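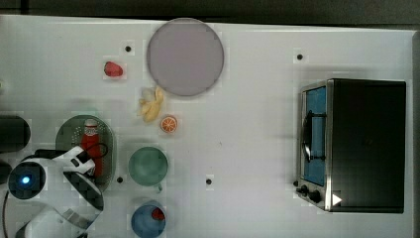
Mwanaisha Nzioka: you gave up at page 60?? The whole first section is set-up, the governor doesn't even reach Brullholm until the river chapter. Go back to it.

saltmarsh_reader
I did go back. Got to the trial and stopped again. 400 pages and Osagie never gets a scene alone with his wife – she only exists in his letters. Hard to care wether he hangs.

pagecreased
Disagree. The letters ARE the marriage. He's been gone since January of the first year, what else would she have of him

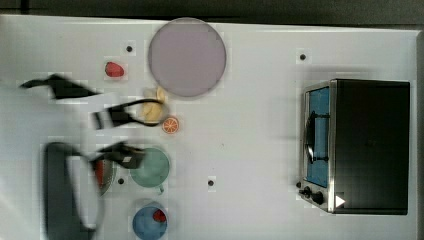

Plate, strawberry, white table

saltmarsh_reader
Fine but then let us read her replies. We get 2. Both about the roof.

Mwanaisha Nzioka
The roof letters are the best thing in it!! She's telling him she's selling up and he doesnt see it. Read the second one again.

dunmore_k
Anyone compared translations? I have the old Pranach paperback, my sister has the Sorine hardcover, and the verdict speech is way shorter in mine. Like a whole paragraph missing.

pagecreased
Pranach cut it. Skip that one, get the Sorine. Small print though

saltmarsh_reader
I have the Pranach. So maybe thats my problem. Still think the river chapter drags in any edition.
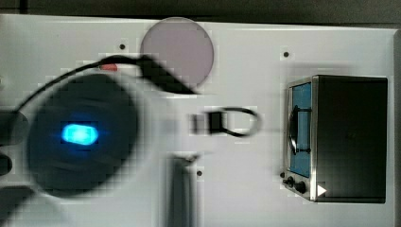
White panel from above, blue light at left

dunmore_k
River chapter is the only part I'd reread tbh. Library has the Sorine on hold for me, will post the missing bit of the speech when I get it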